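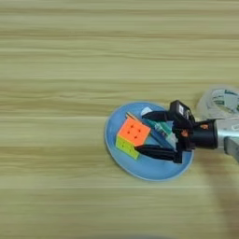

Home Products Grippers Compare Support

Search products

Kevari two-finger gripper, wrist mount

An electric parallel gripper for small arms, sold with two sets of flat black jaws. Opening is set in software, in steps, and the jaws can be changed with one hex key.

We tried it against the Ateda on mixed small items: puzzle cubes, clear plastic pieces, thin sticks. Each gripper made 400 picks from a plate. The Kevari missed 34 fewer – mostly on clear parts, where the camera gave a poor outline and the wider opening helped. The Ateda was quicker to close.

Weight with jaws: 983 g
Cable: supplied, straight plug
Controller: Traltent, sold separately

Test notes by Nelly Tello, 26/08/2019. Ask for the full pick log by part number 366.

Contact | © Kevari | Back to top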